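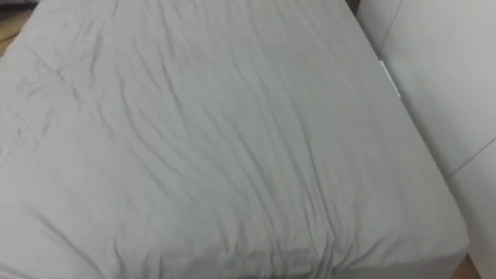

Does the magnesium do anything? I slept the same with it as I did without it, give or take a bad night, and I have the notebook to prove it.

Two weeks and a day on the Zalden powder. The tub says 15 servings, so this morning I scraped the last of it out with a butter knife and drank it in lukewarm water like a good girl. Tastes of chalk and a lemon that somebody once described to it over the phone. The label promises "up to 110 minutes more restful sleep." More restful than what? I read the whole thing over breakfast looking for the answer and got as far as a little star that pointed to another little star.

I should put down how I got into this. Muthoni swears by it. She was swearing by it all through lunch in June, and before that she swore by the mouth tape, and before that by not eating after four in the afternoon, which made her impossible to have dinner with. I like Muthoni enormously and she has looked tired for as long as I've known her. I said so, a bit meanly, and she said I was the one yawning. Fair.

So I bought the tub, and I also started the Dudodance app, the free version, where you put the phone on the mattress and it listens to you all night. I don't love that. In the morning it gives you a score. I got a 91 on the night I was up until three with heartburn reading about the Franklin expedition. The next night I went out like a light, woke up feeling about nineteen years old, and got a 58 and a message telling me to consider my evening choices. My evening choices were soup.

After that I quit looking at the score until I'd written down my own, just good, fair or lousy, in pencil. The app and I agree less often than I'd expect from two people flipping coins. Zulema thinks the phone hears the street and the pipes and makes up the rest. She used to write manuals for hearing aids so I give her opinion some weight, though she also thinks the moon has something to do with it.

I went through the notebook tonight at the kitchen table. The nights before the powder and the nights on it look like the same person's handwriting about the same sleep. The lousy ones go with the heat, or with coffee after lunch, or with Karla's emails about the lease. There's one in the middle of the powder stretch that just says "lousy, why" and I still don't know why.

It's hardly science, I realize. One woman with a pencil, and I knew what I was drinking, and I went in with my arms folded. Naomi pointed that out on the phone. She says if I'd wanted it to work it would have worked, and she seemed to mean this as a point in its favor. I asked her whether she'd accept that from a roofer. She laughed and changed the subject to her knee.

What gets me is the reviews. The Zalden page has 2729 of them and I must have read a couple hundred, late at night, on a bright screen, which every article says is the worst thing you can do. Life changing. Slept like a baby. (Has this person met a baby?) Nearly all of them were written in the first week. I'd love to hear from the same people in November. Anyone can sleep well for a week after buying something.

Dr. Makokha, when I asked her at my checkup, was no help to either side. Sharon Makokha never raises her voice or her eyebrows. She said some people who are low in it may notice a difference, that most people eating normally aren't very low, and did I still drink coffee in the afternoon. I said sometimes. She wrote something down. I'd bet the price of the tub it was "yes."

The dose is the other thing. The front says 500 in big numbers, and the back explains that this is the weight of the whole compound and the magnesium in it is a good deal less, in type I needed the kitchen flashlight for. Maybe that's normal. Maybe everybody knows that. It still feels like being sold a watermelon by the truck.

Muthoni called while I was writing this. She's off the powder. She has moved on to tart cherry juice, and a man on a podcast has told her to get sunlight in her eyes before seven. She sounded wonderful, very awake. I told her my results and she said fifteen days isn't long enough, you need three months for it to build up. I asked where she'd read that. She thought maybe the tub.

I'm not buying another. I will try the coffee thing, no cup after noon, starting tomorrow, and keep up the pencil. July is a stupid month to judge anybody's sleep, so I'll give it until the heat breaks. Took the app off the phone. It asked me if I was sure, twice.

11:40 and not a bit sleepy.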